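**Progress report: Skirix arm kit review, Namville site**
Tuesday, November 5, 2024
Prepared by Justinas Ots for the Avotiņš small grants program

I'm happy to say the review is moving along faster than I'd planned, and I'm enjoying it a lot. The Skirix kit was unpacked and bolted down in a single afternoon, and the setup guide held up well, apart from a page on cable routing that clearly belongs to an older base plate. I've written to the supplier, Skondudov, and they sent a corrected page the next morning.

As you'll remember, the grant covers 2 questions. Can a small team with no robotics background get useful work out of this kit? And is the training service that comes with it worth the extra money?

On the first question, I'm leaning strongly toward yes. Our two trainees had never driven an arm before, and after eight hours each they were leading it through short tasks without me standing over them. We've logged 30 practice sessions so far. The early ones are a mess (I kept them anyway, they're useful to look back on), but the later ones are much smoother.

Most of our time has gone into the basket tasks. A woven basket is a great test for a two-finger gripper – the sides slope, the surface is uneven, and whatever is inside can roll. We grip by the rim, and the wrist camera helps a great deal with lining up the fingers. 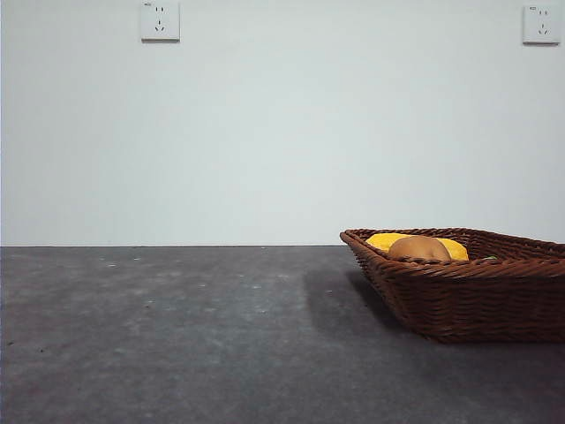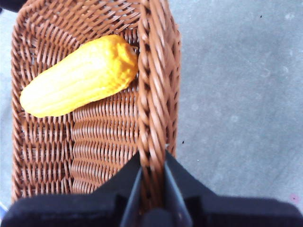
The training service is harder to judge. The live calls with Skondudov have been excellent, and I'd happily have more of them. The recorded lessons are uneven. The one on camera setup is clear and short, while the one on grip force spends most of its time on menus and hardly gets to the arm at all. I've asked whether we can swap the remaining recorded lessons for calls, and I'm waiting to hear.

Other items to note:

- Spending is within budget. The spare finger pads haven't been ordered yet.
- The software update changed the default arm speed. We set it back by hand and added a line to our start-up checklist.
- The session log template is finished, and I can share it with other grant holders.

Next up is a run of sorting tasks with both trainees, then the written comparison of the kit with and without the service. I expect to send you the draft in December – and if you'd like to come to Namville and try driving the arm yourselves before then, please do!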